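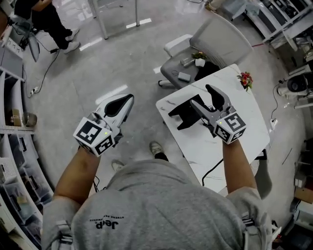
Bushra Gondal told the room that she had no quarrel with the growing license. What bothered her was that Londport could have adult-use stores open before it had settled what to do about people still serving time for selling the same plant.

News > Local > Cannabis law > Site visits

Open day at the Condow grow site, Drestel
Last updated: 23 December 2022

Her remark came near the end of the open day, during the question session, and it got the longest discussion of the afternoon. The rest of the visit was mostly about plants, locks and paperwork.

Condow has held a medical growing license in Drestel since August. The company wants to add adult-use production if the state allows it, and the open day was part of the local notice it has to give before it can apply. Anyone who lived in the town could sign up. You showed ID at the gate, signed a visitor sheet and left your bag in a locker. Phones were allowed in the hallway and the meeting room but had to stay in pockets past the second door.

Fergal Hennessy led our group. He runs the drying and packing side and was better on that than on the law, which he said himself. The tour started in the mother room, where the parent plants are kept, and went on through cuttings, vegetative growth and flowering. The flowering room was the only one we couldn't walk into. We looked through a window in the door, one at a time, which took a while.

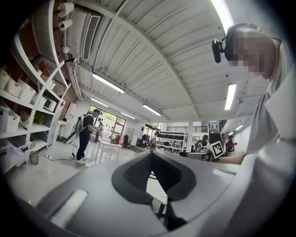

Headset on, leaning in close.

Every plant gets a tag once it reaches a set height, and the tag number follows it through to the package. If a plant dies it has to be weighed, logged and destroyed on site, with two people signing for it. Hennessy said the tracking takes up more of the working day than the growing does. One man in our group, who grows tomatoes, asked what happens if a tag falls off. It gets reported, a new one is issued, and both numbers stay on file.

The smell was the complaint I had heard most before going. Out in the parking lot I noticed it only faintly, near the loading side. Condow says the filters on the exhaust were changed this fall and that it keeps a log of calls from neighbors. I asked to see the log and was told it could be requested through the town clerk. I have put in the request.

Testing is done elsewhere. A sample from each batch goes to Triệu, a lab in Londport, and the batch sits in the vault until the results are in. The usual wait is about 12 days. A batch that fails for mold can sometimes be sent for extraction instead, but one that fails for pesticides is destroyed. Nobody from the lab was there, so questions on how the tests are run went unanswered.

The company now has 47 employees on the site. Most were hired from Drestel and the towns nearby. This was the point that led into Gondal's comment, because someone asked whether a person with an old marijuana conviction could be hired. The answer was yes for some jobs and no for others. A misdemeanor possession record is no bar under the present license rules. A felony distribution record keeps you out of any job with access to the vault or the plants, unless the state grants a waiver. 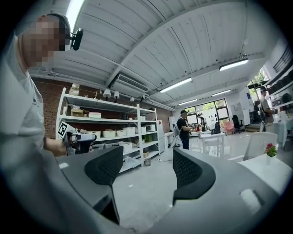
Condow has applied for waivers and has not yet had one decided. Hennessy said he would like to hire people who know the plant and that the company had written to the legislature to say so. He would not say whether Condow backed resentencing in general. A woman near the front pressed him on it and he said it was a question for the owners, who were not in the room.

Gondal's view was that the two matters should be in one bill. As things stand, the sales bill and the resentencing bill are separate, and the sales bill is moving faster. She said people would be able to buy legally in a shop while others were locked up a short drive away for something the law no longer treats the same. Another speaker disagreed. He thought a joint bill would fail and leave both groups waiting, and that sales tax money was the best way to pay for the court hours that resentencing would need.

I don't know which of them is right about the votes. Both bills are due back when the session opens, and neither has a date for a committee hearing yet.

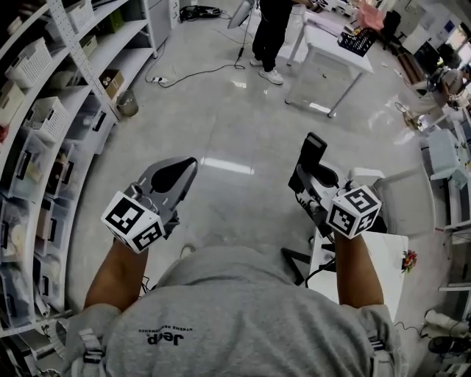 The session ran over and the last tour group had to be cut short. There was coffee and a comment box by the door, with forms in English and Spanish. The forms asked about traffic, odor, lighting and hours. There was no line on them for anything else, so some people wrote on the back.

Parking is tight – use the gravel lot across the road if you go to the next one. Condow plans to repeat the open day in the spring, and sign-up will again be through the town clerk. The tour involves a lot of standing, and the floors in the growing rooms can be slick, so wear flat shoes. Children were not admitted this time and that rule is not expected to change.

Contact the newsroom | © 2022 Drestel local pages | Back to top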